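Service Robotics, Unit 2: Notes for the visit to Wostis
Handout issued 25 Aug 2025

Read these notes before the visit and bring them with you. Wostis will run the household tidying demonstration in its lounge area. The session lasts up to 171 minutes, with a break of 10 minutes before the questions. Leave bags in the lobby and keep to the side of the room while the robot is moving.

The robot has two arms and is driven by the Kairys control software. An operator can take over at any point, so note down when this happens and for how long.

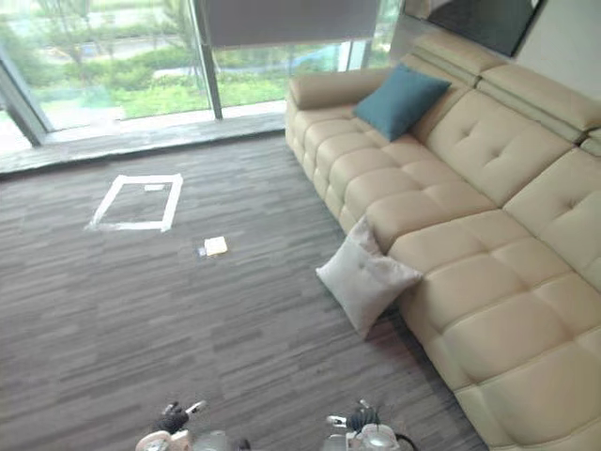
Soft objects are harder to pick up than rigid ones. A cushion changes shape when it is gripped, and the place where the fingers close decides how it will hang once lifted. Compare the two cushions on the cream sofa: the teal one rests against the backrest, while the light grey one leans on the front edge of the seat and hangs partly over it. Sketch a grasp point for each and say which way the arm should approach. Then do the same for a flat object on carpet, where the fingers have very little to close on.

Marked areas on the floor were covered in the Clalent reading, section 2. Revise the part on judging distance from a steep viewing angle.

Written work: one page comparing the Wostis approach with the Lullemow case from week 2. Include your sketches. Hand it in through the course page by the first week of November.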